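What the mayor's doctor didn't say

Catulside Council put out a two-line statement on Tuesday, January 31, 2023, saying its mayor had "completed a course of treatment" and would be back at her desk in February. It did not say what the treatment was for, when it began, or who had been signing off the budget papers in the meantime.

We asked. The press office sent the same two lines back.

Nobody sensible wants to read a politician's blood results over breakfast. But this is the third time in one term that the town has learned of an absence after it ended, and each time we have been told that business carried on as normal. Perhaps it did. The council's own log shows 195 decisions taken under delegated powers last year, among them the sale of the Feker Street car park, and the log does not record whether the mayor saw any of them.

The case for privacy

Supporters say illness is a private matter and that a public diagnosis invites ghouls. There is something in that. A petition asking for leave to be published within a week drew 1,602 names, and a few of the comments under it were vile.

Still, the argument is stretched a long way. A bus driver at Xavier Coaches has to tell the firm when he is unfit to drive. The mayor oversees more than 4,000 staff and has to tell no one at all. The rules, last looked at when the Tadenik Centre was still a swimming bath, ask only that she attend one full meeting every six months. She has. Two of them were by video link.

"Routine" is the word that comes up most in these statements, and I have come to distrust it. It is used of a day in hospital and of an operation with weeks of recovery behind it - and the reader is left to guess which.
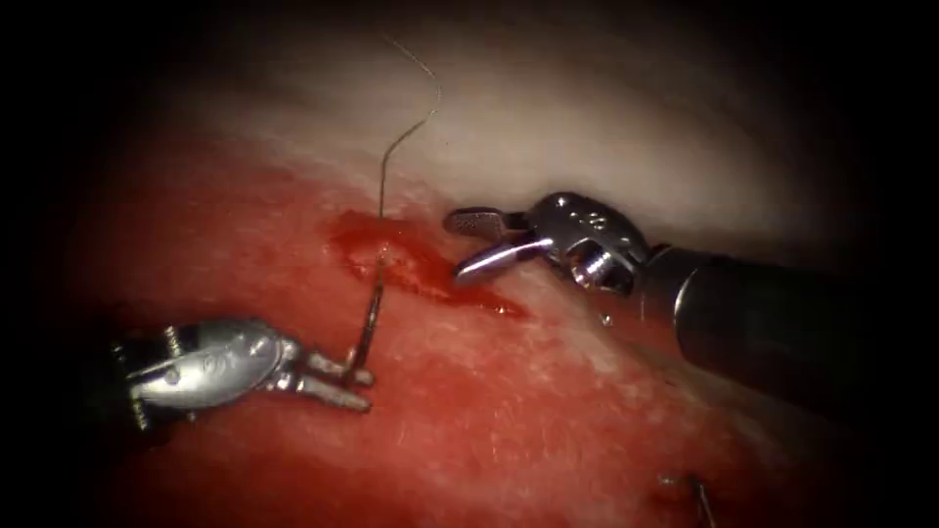
What could change

The standards panel meets in February. On its agenda, at item nine, is a proposal that any absence of more than ten working days be announced, with the name of the person standing in. No diagnosis would be asked for.

It is a small request and I expect it to fail. The same wording was put forward two years ago and sent away for legal advice, which has yet to be published. The press office says it is being finalised.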